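Drovstead House - Bedroom Safety and Condition Checklist
Room 7, first floor, window side
Inspected by: Catinca Sima
Date: 2 March 2018

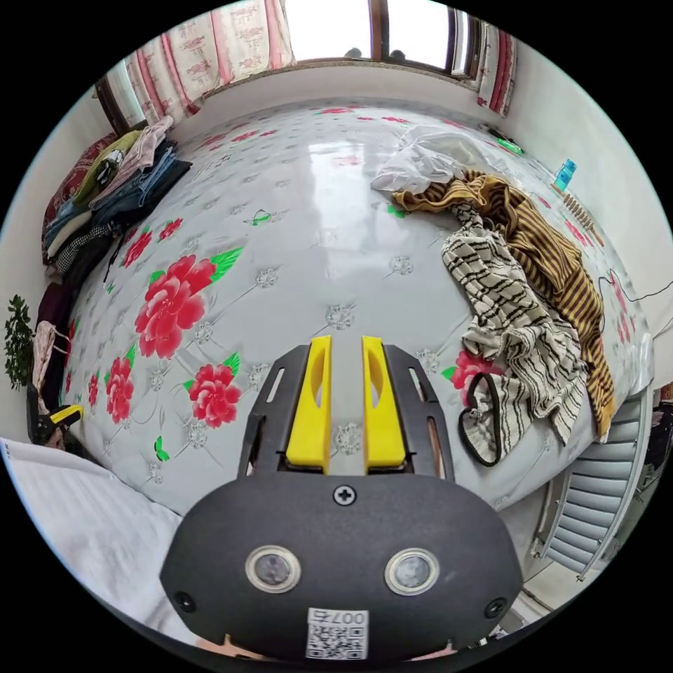
Room 7, bed and window. Flowered sheet on, clothes stacked on the bed.

WINDOW AND CURTAINS
Opens and closes fully - Yes. Stiff on the first pull.
Lock working - Yes
Glass free of cracks - Yes
Brown frames sound - Yes. Wiped down, no soft spots.
Curtains clear of heater - Yes. Floral pair, hems checked.
Curtain rail firm - No. End bracket at the door side moves by hand. Needs a longer screw.

BED
Legs and slats tight - Yes
Mattress label present - Yes
Sheet fits and stays put - Partly. The red peony one is slippery and rides up at the corners. Clips would do it.
Walking space on both sides - Yes

CLOTHING AND STORAGE
Floor clear - Yes
Clothes put away - No. Stack still on the bed, checked piece included. To go in the closet before the next guest.
Closet fixed to wall - Yes, 2 brackets

ELECTRICAL
Outlets and covers - OK
Bedside lamp cord - Replace. Worn near the plug. Lamp taken out of use.
Smoke alarm - Tested, sounded. Battery last changed in August.

OPEN ITEMS
Curtain bracket - Morfudd Penry
Lamp cord - Morfudd Penry
Sheet clips - order with the next Ruddock delivery

Result: pass with repairs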